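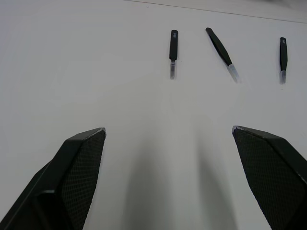

Ranger des pinces, niveau débutant

Galerie du club de robotique d'Etthorpe, projet de juillet. Le sujet, choisi par Weronika Sowa un soir où elle ne retrouvait plus ses outils : faire ranger une trousse par deux bras. Nous étions 4 à trouver l'idée simple. Danuta Jabłońska a tenu le cahier d'essais, qui compte 69 lignes et beaucoup de ratures.

Les brucelles sont l'épreuve d'ouverture : c'est fin, c'est plat, ça se pose n'importe comment. Le programme s'appelle Ziltura, et Szymon refuse toujours d'expliquer pourquoi.

Deux bras, deux brucelles, une trousse

Chaque bras travaille de son côté, en principe. Les deux brucelles attendent au milieu, la trousse à bord orange est déroulée à droite. Le bol rouge de bonbons, au fond, ne figure pas dans le cahier des charges, mais Barbara l'a défendu avec plus d'énergie que son code.

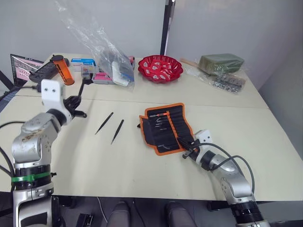

La trousse, des deux côtés

Pour cette partie, Czesław Górecki voulait un bras à chaque bout du tissu. Sur le papier, il avait dessiné de très belles flèches.
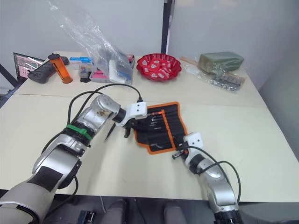 Il a fallu ensuite parler de synchronisation, sujet qui a occupé deux séances et à peu près toute notre bonne humeur. Szymon Chmielewska tient à ce que le bras gauche donne le rythme. Danuta défend le droit. Le vote est reporté à la rentrée, le code aussi.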